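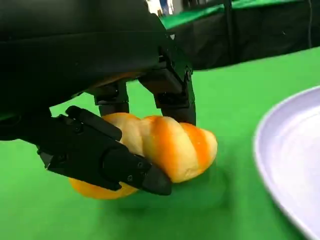

Figure 6.1 A twisted roll with pale and orange-gold bands.

Search this book

Chapter 6
Shaped Rolls and Buns

By Naomi Muli and Mercy Ondieki
Updated August

Up to this point the book has dealt with plain dough: how to mix it, how long to leave it, and how to tell when it is ready for the oven. The loaves in Chapters 4 and 5 were baked in pans, and the pan did most of the shaping. In this chapter the baker does it by hand.

A shaped roll starts as a piece of dough that has been weighed and rounded. Weighing matters more here than it did with loaves. Two loaves that differ by an ounce will bake in nearly the same time. Two rolls that differ by an ounce will not, and the smaller one will be dry before the larger one is done. In the Custhorpe teaching kitchen, students divide a batch of 1,000 grams with a scale and a bench knife and correct each piece before any shaping begins.

After rounding, the pieces need to rest under a cloth. Dough that has just been handled is tight and pulls back when you stretch it. If you try to roll a rope from tight dough, it shrinks as fast as you lengthen it, and the surface tears. Give it time and try again. Beginners usually cut this step short.

6.1 Two-color dough

Many of the rolls in this chapter use color as part of the shape. The usual way is to make one batch of plain dough, divide it, and work a coloring into one part. Pumpkin puree, carrot puree and sweet paprika all give some kind of orange. Purees add water, so hold back a little of the liquid at the start. If you forget, the colored part will be softer than the plain part and will spread more in the oven.

Both doughs should feel the same under your hand before you put them together. Press a finger into each one. If one springs back and the other stays dented, wait or add flour as needed.

For a twist, roll one rope of each color to the same length, lay them side by side, and cross them from the middle out to each end. Working from the middle keeps the twist even. Pinch the ends and tuck them under. A twist that is pulled too tight will split along the side as it rises – leave a little slack.

We brush twists with beaten egg. Mercy puts on 2 thin coats and Naomi uses one, and the recipes in this chapter follow Naomi. A heavy coat runs down into the grooves, sticks the roll to the tray, and hides the line between the colors.

We use cookies to remember your place in this book. Accept | Settings

6.2 Pumpkin shapes

A pumpkin bun is a round bun divided into lobes. There are two common methods. In the first, kitchen string is oiled and tied loosely around the ball of dough, crossing at the top and bottom, and the dough swells between the strings as it rises. In the second, the sides are cut with scissors or a bench knife and the middle is left whole.
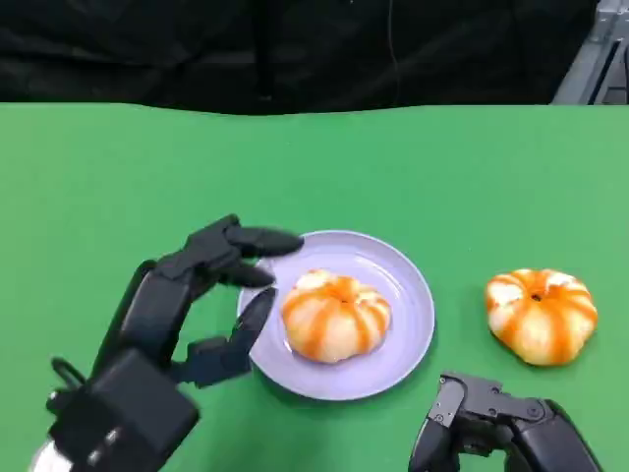 Color can follow the grooves or cover the whole bun. Stripes in the grooves on a pale dough make the lobes easy to see, even when the bun has risen more than you planned. A bun that is orange all over depends on the depth of the grooves alone, so it takes more care with the string or the blade.

Keep the buns squat. A tall ball of dough tends to lean as it proofs, and the grooves close up on the side it leans toward. Flatten each ball slightly with your palm before you tie or cut it.

Let the buns cool completely on a rack before plating them. String comes off most easily when the crust has softened a little. Snip it at the bottom and draw it out sideways.

Before you begin

Read Recipe 6.1 through to the end and check that you have string, a scale and a soft brush. Review the section on proofing in Chapter 3 if your last batch came out dense.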